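2023년 11월 18일
소꿉 주방 세트 2차 배치 메모

오전에 수납함부터 뒤집어서 정리했다. Graltard에서 온 상자는 겉에 품번 1298만 적혀 있고 내용물 목록이 없어서, 결국 하나씩 꺼내 장부와 맞춰 봤다. 빠진 것은 없는데 장부 쪽 이름이 제각각이다. 같은 그릇이 앞장에는 '볼', 뒷장에는 '종지'로 되어 있어서 '작은 그릇'으로 통일해 고쳐 적었다. 4월에 만든 장부라 그 뒤에 들어온 펠트 소품은 아예 칸이 없다. 뒤쪽에 한 장 덧붙였다. 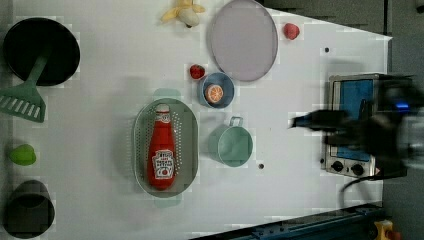 배치는 지난번에 정한 대로 '굽는 쪽'과 '담는 쪽'을 나누는 것이 기본이다. 지난번에는 조리도구와 음식이 한데 섞여서 무엇으로 무엇을 하라는 상인지 알기 어렵다는 말이 나왔다. 이번에는 오븐을 오른쪽에 두고, 검은 프라이팬은 반대편 왼쪽 위로 보냈다. 초록 뒤집개는 팬에 걸쳐 놓았는데 머리 쪽이 팬 밖으로 나와 있어서 상 가장자리와 가깝다. 아이 소매에 걸릴 만한 위치라 다음에는 방향을 돌려 볼 것. 케첩병은 구멍 뚫린 타원형 채반 안에 눕혔다. 채반에는 원래 과일을 담기로 했었고, 케첩을 어디에 둘지는 아직 못 정했다. 소스류만 따로 모으는 칸을 만들자는 의견이 있지만 지금은 소스가 많지 않아 보류.

바나나는 껍질이 일부 벗겨진 모양이라 따로 '깎은 과일'로 분류했다. 반으로 자른 오렌지도 같은 분류. 통째 과일과 자른 과일을 나눠 두면 아이들이 순서를 만들어 노는 데 도움이 된다는 것이 Jeferson Andrade 씨 의견이고, 나도 반대할 이유는 없다. 다만 자른 오렌지에 맞는 통 오렌지가 이 세트에 없다. Vurkport 쪽 목록에서 같은 색이 있는지 찾아볼 것.

접시 크기도 다시 봤다. 연보라 기가 도는 큰 접시는 상 위에서 차지하는 면적이 너무 크다. 비워 두면 자리만 먹고, 음식을 올리면 다른 그릇을 안 쓰게 된다. 오렌지를 담은 하늘색 그릇 정도가 손에 맞는 크기로 보인다. 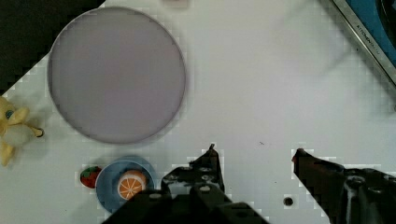
생활놀이연구실 소품·교구 작업반

오후에는 선반을 맞췄다. 판은 폭 800, 깊이 365로 재단해 둔 것을 그대로 쓴다(단위 mm). Mostyn에서 받은 도면에는 앞턱이 있는데 우리 판에는 없다. 앞턱이 없으면 둥근 소품이 굴러 나오므로 얇은 막대를 앞에 붙이기로 했다. 접착제만으로 될지 나사를 쓸지는 자투리 판에 먼저 해 보고 결정.

펠트와 딱딱한 소품은 보관을 나눈다. 딱딱한 것은 닦아서 바로 넣으면 되지만 펠트는 먼지가 붙고, 모서리에 보풀이 일면 다른 소품에 묻는다. 케첩병은 가장자리 박음질이 겉으로 드러난 형태이고 보풀이 조금 보인다. 가위로 정리할 때 실을 같이 자르지 않도록 주의. 라벨은 자수라서 젖은 천으로 문지르지 말고 마른 솔만 쓴다.

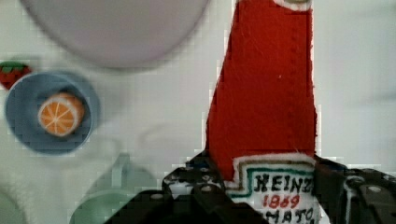

펠트 케첩병 라벨 부분. 검은 글씨 HEINZ, 그 아래 붉은 숫자 1869.

라벨 때문에 잠깐 이야기가 있었다. 상표가 들어간 소품을 세트에 넣어도 되느냐는 것인데, 안에서 쓰는 데는 문제가 없고 외부에 빌려줄 때만 따로 표시하기로 했다. 대여용 목록에는 '케첩병(펠트)'로만 적는다. 글씨 없는 라벨로 하나 더 만들자는 안도 나왔다. 빨간 펠트는 남은 것이 있고 흰 천은 Luvier에 주문해야 한다.

딸기는 그릇 옆에 그냥 내놓았다. 작은 빨간 과일은 큰 접시 쪽에 따로 두었는데, 이것은 장부에 이름이 없어서 '작은 과일, 빨강'으로 임시 기재. 초록 채소도 피망으로 적을지 고추로 적을지 의견이 갈려서 연필로만 써 두었다. 구입처에 물어보고 확정한다.

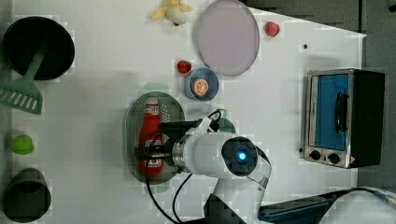
이름표는 수납함 바깥 오른쪽 위로 위치를 통일한다. 예전 것은 뚜껑에 붙어 있어서 뚜껑이 바뀌면 내용물도 틀리게 된다. 글씨만 넣지 말고 간단한 그림도 같이 넣어 달라는 요청이 있어서 팬, 컵, 접시부터 그리기 시작했다. 뒤집개 그림은 머리의 긴 홈을 빼면 주걱처럼 보인다. 홈을 넣어서 다시 그릴 것.

남은 일
- 앞턱 막대 붙이기 시험, 굳은 뒤 손으로 당겨 확인
- 통 오렌지 찾기, 없으면 펠트로 제작
- 흰 천 주문량 계산해서 Jeferson Andrade 씨에게 전달
- 장부 덧붙인 장에 보관 위치 칸 추가
- 큰 접시는 한 단계 작은 것과 바꿔 놓고 비교

수납함 열쇠는 작업대 서랍 안쪽에 넣어 두었다.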